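Bench notebook, Plindham wet room
30 September 2020
Present: D. Ó Ceallaigh, T. Thepsuriya. Written up by G. Nisbet.

Tissue block from the Hemmin order, trimmed Tuesday, stored at 4 C overnight. Out of the fridge 25 min before the first cut. Single incision, 39 mm on the steel rule. Deirdre cut it, No. 15 blade, one pass.

Blood pools in the cut and hides the lower lip. Swabbed before the first bite.

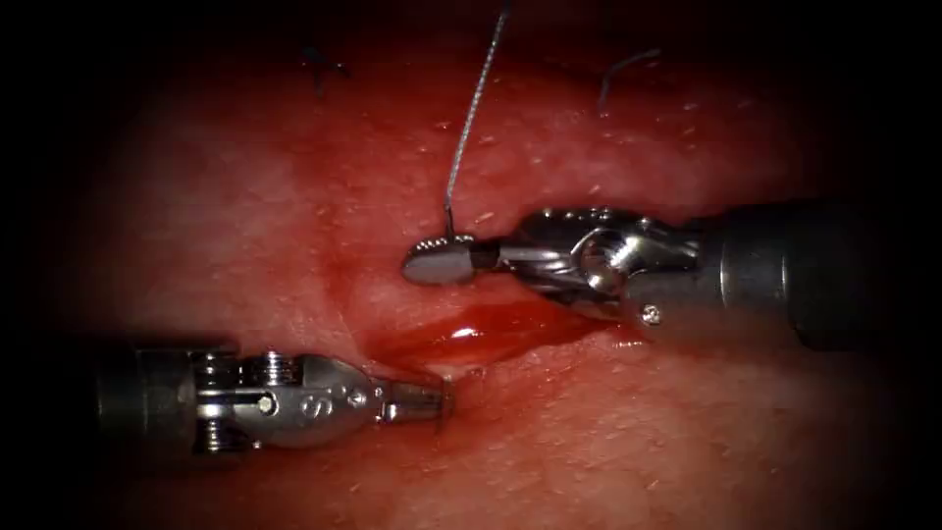 Bite depth is the main variable for this block. Target 4 mm from the edge both sides. Shallow bites pulled through in the August block, so no bite under 3 mm is to be counted. Curved needle throughout.

Surface dries under the lamp. Saline mist every 16 min, more often if the gloss goes off. Do not mist the cut itself.

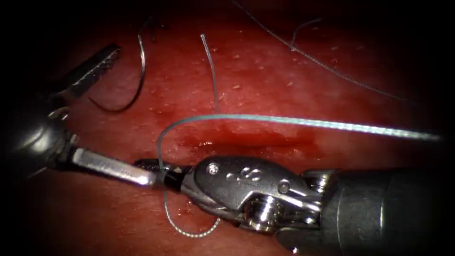 Thongchai wants the thread cut shorter at the start, nearly 16 cm. Current length leaves too much slack lying across the field and it catches on the next throw. Agreed for the next block. Thread stock is low; Kanokwan to reorder.

Open: pull test on the finished closure, Rukbridge gauge, once it is back from calibration. Log under block 29.

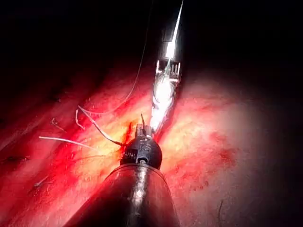
Needle tip in the small jaws, thread to the left.

Block bagged and labeled, back in the fridge, lower shelf. Tray and rule rinsed.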